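Budgeting for a two-arm bench: what the quote leaves out

Cerkden bought its second two-arm bench in February. The first had been running for a year, and the purchase file for it was thin: one quote from Gunmont, one delivery note, and a spreadsheet with a single row marked "extras". The second file is much thicker.

The change was made by Szabolcs Pintér, who runs the bench programme and signs for its spending. He went through the first year's invoices and sorted them by what had triggered each one. The arms came out as the best understood item. Most of the overspend sat in grippers, mounts, cables and the small goods the arms are asked to handle.

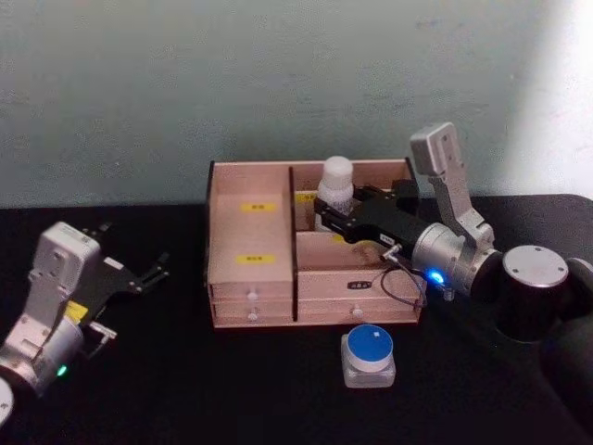

Small goods are easy to leave off a plan. A desktop organiser, a jar or a bottle costs little, and any one of them can be bought from petty cash. Over a year the total for the first bench was £2,121, spread over so many receipts that it had never been looked at as one figure. It now has its own line, reviewed every quarter.

Pintér's rule is to buy handled items in matched sets and keep one set sealed. If a drawer front splits or a lid goes missing, the task can carry on with the same shapes and sizes. A near match from another shop means new trials, and bench time is charged at a higher rate than any of the goods.

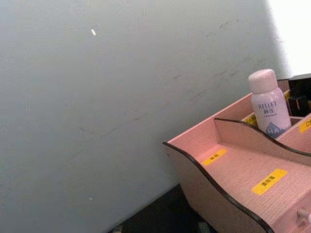

Equipment and Planning Group, Cerkden

Cameras were the second gap. The Gunmont quote covered the arms, controllers and one overhead mount. Wrist cameras were listed as options, with brackets and cables priced separately. The group's advice is to ask for these as fitted items and to have the cable length written into the order. Cables that flex with the wrist wear out first. Four spares are now held in stock.

Lead time matters as much as price. Gunmont gave nine weeks for the arms. Gripper fingers came from Jirnodano in seven, but only after the drawings had been approved, and the approval was not in anyone's schedule. The second order was placed with drawings attached. 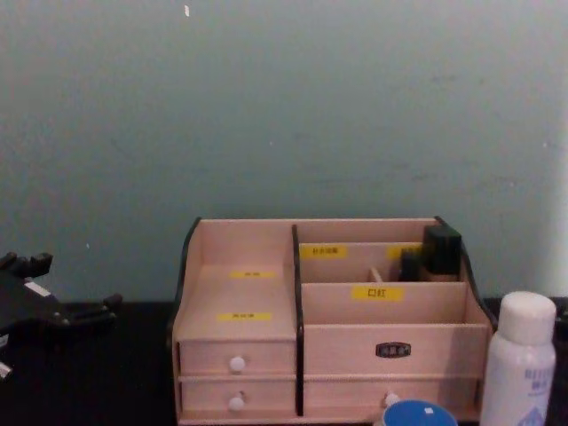

Osaze Aliyu, who keeps the maintenance log, asked for two further entries. One is bench surface and lighting. A plain dark top and a plain wall are cheap to specify at the start and awkward to change once the arms have been bolted down and calibrated. The other is operator hours for resetting the task between runs. On the first bench these were booked to general lab time, so the cost per run looked lower than it was.

Service cover was put out to quote separately. Ogbonna offered a yearly contract with parts excluded, and Gunmont offered one with parts included and a slower call-out. Cerkden took the Ogbonna contract and set up its own parts reserve. 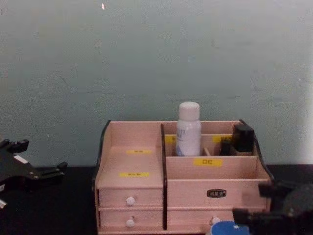

Running both arms over one small work area also affects the reserve. Fingers and housings are more likely to meet each other, or the furniture, than on a single-arm bench. The plan allows for one full set of fingers per arm per year, with any unused sum carried forward.

The third bench is on hold until the parts reserve has been through a full year. The planning sheet, version dated 02/03/2024, is held with the purchase file.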